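Depth holes, blue plastic and a week of wrong grasps

Last month I wrote that our grasp planner was ready for kitchen objects. I was too quick. It works well with mugs and boxes, but food containers that let the light through gave me a difficult September. Most of my time at Drumer went to one question: where is the edge of the thing?

The wrist camera views from the container task, first the lid and then the box:
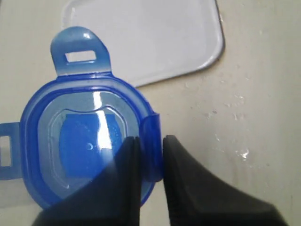
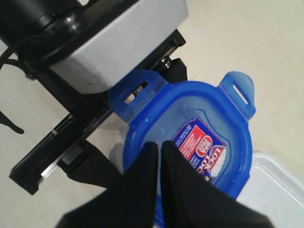

What the depth data says

In color, the blue rim is easy to find. In depth it is a different story. The stereo matching looks through the thin center of the lid and reports the table, and where there is glare it reports nothing. The planner then believes the lid is a ring with a hole, and it proposes grasps inside the hole.

My first idea was to fill the missing pixels from their neighbors. This was a mistake, and I lost a Saturday to it. The filled surface was smooth and pretty, and it was 64 pixels too wide on one side.

What I changed

Now I segment in color first and keep only the depth points on the rim. I fit a plane to them, and the planner works with this plane and the mask. The locking tabs get their own class, which was the suggestion of Rami Salameh from our Zudusmont office. A tab is thin and easy to close on, so it gets a higher score than the rim.

I labeled 705 frames by hand for this. The training set has 2000 with the augmented ones, and 368 real frames are kept apart for testing.

Still open

The slots in the tabs are sometimes marked as background, and then one tab becomes two small islands. I join them with a morphological closing - not elegant, but cheap. The clear pieces are still worse than the blue ones. For them I have no good mask yet, and next I will try to combine two views before planning.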